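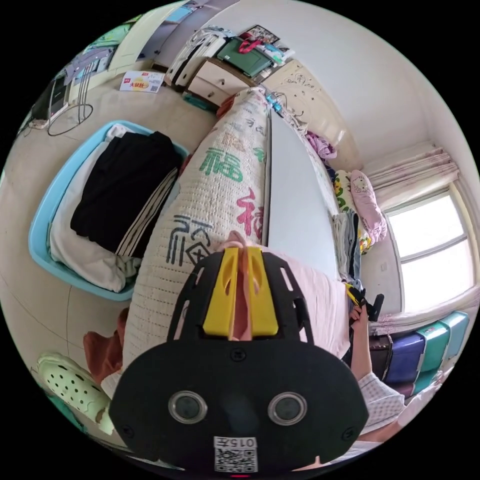
According to Feno, the harbor office had received the forecast in good time, and the order to double the mooring lines had been posted at the gate by noon. The Inquiry entered this remark in the record and proceeded to the matter of the ferry.

The Villanueva, 26 meters in length, was lying at the Stikdale pier with 6 passengers aboard when the wind shifted to the north. Her master requested permission to leave. Permission was refused. He requested it again in writing, and the harbor office, having no form for a second refusal, did not reply.
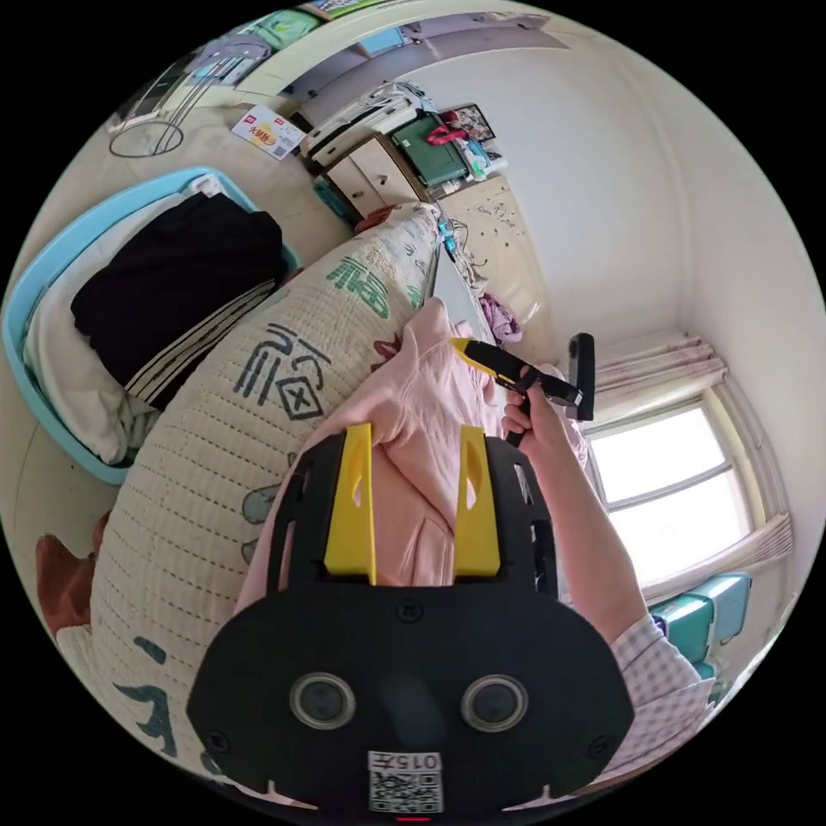 At the turn of the tide the master cast off. The Inquiry heard that he carried no lights on the port side and that the passengers had been told to sit on the floor of the saloon. The crossing to Bronton is normally completed in 36 minutes. The vessel was observed from the Bronton breakwater shortly before dawn, moving slowly, with her bell ringing.

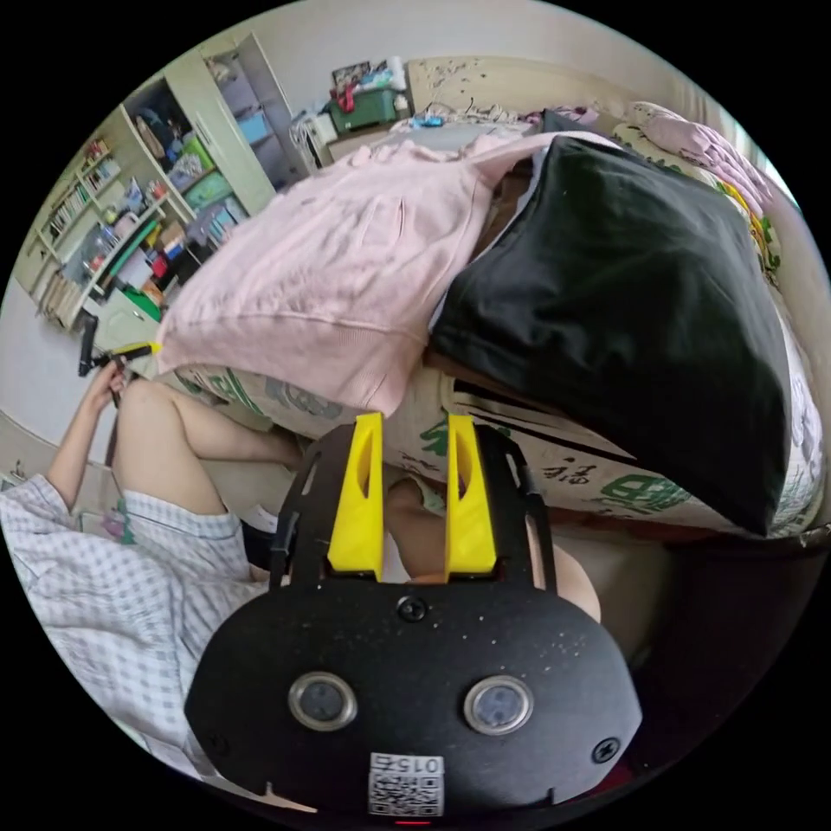 Finding of the Inquiry

The master acted without authority and is fined 400 crowns. The Inquiry notes that the Stikdale pier was carried away within the hour of his departure, together with the gate and the notice posted on it. The harbor office is directed to prepare a suitable form before July. The bell of the Villanueva, which her owners state was removed for repair the previous winter, has not been located.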